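Visit Report: Cavalcanti Garment Care Plant, Sorndale

The Cavalcanti plant occupies a single-story brick building on the east side of Sorndale, behind the rail yard. It processes hotel uniforms, restaurant linens and a smaller volume of private dry cleaning collected from shops in the county. We attended the Thursday afternoon session of its open day. Groups were limited to twelve and the circuit took a little under two hours, including a stop in the boiler room that was not on the printed schedule.

Receiving is at the north dock. Bags arrive on wheeled carts and are weighed before they are opened. Each garment gets a heat-sealed barcode label, applied inside the collar or waistband, and is scanned into a batch by fiber and color. The labels are rated for the life of the garment, although the staff said that polyester work shirts tend to lose theirs first. Sorting is done by hand. The tables are set at two heights and the lighting above them is noticeably cooler than in the rest of the building, which makes it easier to separate navy from black.

The wash floor runs one tunnel washer and three open-pocket machines. The tunnel handles flat linen and white kitchen wear. Load size is 60 kg per compartment, with water moving in the opposite direction to the work so that rinse water is used again in the prewash. The open-pocket machines take colored uniforms and anything that needs a lower temperature. Main wash for the hotel jackets is 37 degrees Celsius, with a short spin to limit creasing. Chemical dosing is central: seven lines run overhead from a locked room, and each machine calls for what its program needs.

Wastewater passes through a lint screen and a settling pit, then a heat exchanger that warms the incoming supply. The screen is cleaned at the end of each shift. Our guide lifted the cover for us – the smell is mild, mostly detergent.

Dry cleaning is in a separate room with its own extraction. The old solvent machine was taken out two years ago and the replacement uses a hydrocarbon solvent with closed-loop recovery. Cycle time is longer than before, and the plant has accepted that in exchange for simpler permits. Spotting is still done at two steam boards by experienced staff, before and after the cycle. Wine and machine oil were the stains demonstrated.

Finishing is the largest section by floor area. Shirts go over a form press, trousers to a topper and a leg press, and jackets through a steam tunnel built by Turkness. The tunnel has three zones: steam, hot air and a cooling section. Garments enter on hangers and leave dry enough to bag. Throughput is quoted at over 2000 pieces per day when the plant is full, and the conveyor speed can be changed from a panel at either end.

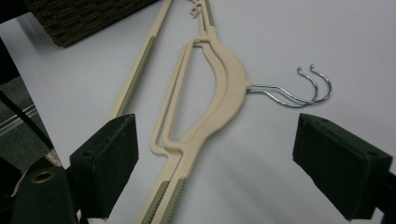 Textile Care Study Group – Visits Section

Hanger supply took up more of the discussion than we had expected. Wire hangers are cheap and light but mark the shoulders of damp jackets, and they deform in the tunnel. Molded plastic with a metal hook holds its shape better, and the broader shoulder spreads the weight. The drawback is storage. Returned hangers do not nest cleanly unless they all face the same way, and a mixed bin has to be straightened before it can feed the loading station. Cavalcanti asks its hotel customers to send hangers back on the carts and estimates that most of them do.

The assembly area uses a Stuser overhead rail with scanning at each gate. Pieces belonging to one order are routed to the same slot and released when the order is complete. Missing pieces show on a screen by slot number. On the day of our visit the rail was stopped for several minutes by a garment bag caught in a switch – a known weak point, according to the operator, who cleared it with a pole.

Steam comes from two gas-fired boilers, one running and one on standby, at eight bar. Condensate return was extended last winter to cover the shirt presses. The traps are checked monthly with an ultrasonic probe, and the log is kept on a clipboard by the door.

Questions at the end dealt mainly with energy cost and with label durability. No figures were given for gas use. The plant expects to hold another open day in December. Parking on the north side is shared with delivery trucks, so the street entrance is the better choice. Closed shoes are required and earplugs are handed out at the door.

Filed under: Plant Visits, Laundry & Dry Cleaning

3 comments

pressroom_dad
Was the cooling section on the tunnel original or a retrofit? Ours came without one and the bags fog up all summer.

Lintscreen
Same experience with labels on poly shirts. Raising the seal pressure helped more than raising the temperature.

M. in Finishing
We went on the morning tour and did not get the boiler room. Thanks for writing that part up.

Contact the Visits Section | © Textile Care Study Group | Back to top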